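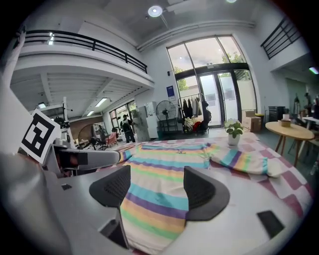
You fold the sleeves in first, my aunt said, always the sleeves, and anyone who starts from the hem has never had to pack a suitcase in a hurry. She said it to me over her glasses, the way she said most things that spring, and then she took the pin out of her mouth and said it again in case I'd missed it.

I had not missed it. I had been hearing about sleeves since I came in on the morning bus from Restley with my one bag and my promise to stay until the shop was ready, which I had pictured as a matter of days. It was April by then and I had stopped telling my mother on the phone when I'd be home.

The shop was going to be called Drimis, after the shrub my aunt had failed to grow in three different gardens (she had left a letter out of it, and by the time I noticed, the sign had been paid for). It would sell secondhand clothes, good ones, washed and mended and folded the right way. Before that the place had been a showroom for pianos, and before that, according to the old man at the bakery, a stable, though the ceiling was awfully high for a stable and I think he only liked the idea of horses. What it had was the big arched front with all the black-framed glass, and the trees outside it, and light that came in so freely that you felt a bit rude standing in its way. My aunt had signed the lease because of that window. She admitted as much to the bank, and the bank lent her the money anyhow, so there must be some kindness left in Stukville.

We had the rack up near the glass by then, full of black and white and beige, which was what people gave away. I hadn't known this. You would think people would part with their mistakes, the orange trousers and the jackets with fringe, but they hold on to those, and out go the sensible things they wore to the office until they couldn't stand the sight of them. So when anything with color turned up in a bag my aunt would call me over from wherever I was, and we would both have a look at it.

The striped t-shirt came in that way. It was at the bottom of a bag of bed linen, and she spread it out on the checkered cloth and smoothed it with the side of her hand, lavender and mint and pale yellow and orange, all those soft bands one after another like something you'd be offered at a birthday party. On the pink checks it ought to have looked dreadful. I thought it looked wonderful, and I said so, and she didn't answer.

"I had a blouse these colors," she said after a while. "I wore it on the ferry."

Now, I had known my aunt all my life and I had never heard about any ferry. I kept still. She was a person who would tell you a thing as long as you didn't seem to be waiting for it, so I turned and fussed with the potted plant at the far side of the table, taking off a leaf that had done nothing wrong.

She said she had been on her way to take a job at Stelmakh, where there was a laundry then, a huge one that did the sheets for all the hotels along the lake. She was seventeen. I had to hold back from looking at her, I was so curious – my aunt at 17, with her hair down I suppose, on a boat, in a blouse with stripes. There had been a boy with a cello, and there had been rain. They had shared an umbrella and the cello had been given the better half of it. He was getting off at Stelmakh too, and he asked her which day she had free, and she told him, and then on the landing somebody knocked her suitcase over and it burst open all across the planks.

"Because you'd packed it wrong," I said.

"Because I'd packed it like a hay cart," my aunt said. "I'd stuffed it. I was so ashamed I picked everything up with my back to him, and when I turned around he'd gone. I expect he thought it was polite."

And did he come, on the free day? I did ask that, I couldn't help it. She said she didn't know. She had stayed in her room with the door shut, learning from the girl in the next bed how to fold a shirt.

It's a long time to carry a thing like that, and I wanted to say something worthy of it, but what I said was that I'd make the coffee. There were cups on the shelf in back, and the kettle took its time as it always did, and while I waited I thought of the suitcase and the planks and that poor polite boy walking off into the wet with his big black case, not looking back for fear of embarrassing her. I thought of the 11 letters in my own bag that I hadn't opened, every one in the same handwriting, forwarded by my mother with no comment, and how I'd tucked them under my winter sweater the first night and left them there.

When I came out again she still hadn't folded it. She was standing with her arms crossed, looking at the trees.

"What would you ask for it?" she said.

I told her I wouldn't sell it at all, I'd hang it up on the wall near the little blue poster and let it cheer people up.

"This is a shop," said my aunt, quite stern, but she pushed the shirt a few inches in my direction. "It'll be tight in the shoulders on you. You've got your father's shoulders. Go on, show me how you do the sleeves."

So I did the sleeves. I brought one in across the back and then the other, and the stripes didn't meet, and she clicked her tongue and had me shake it out and start over. The coffee was getting cold by the time she was satisfied. I carried the shirt upstairs to put it in my bag, and I had to lift out the sweater to make it lie flat, and I sat down on the bed for a bit with the first of the letters on my knee, hearing her move the hangers along the rail below.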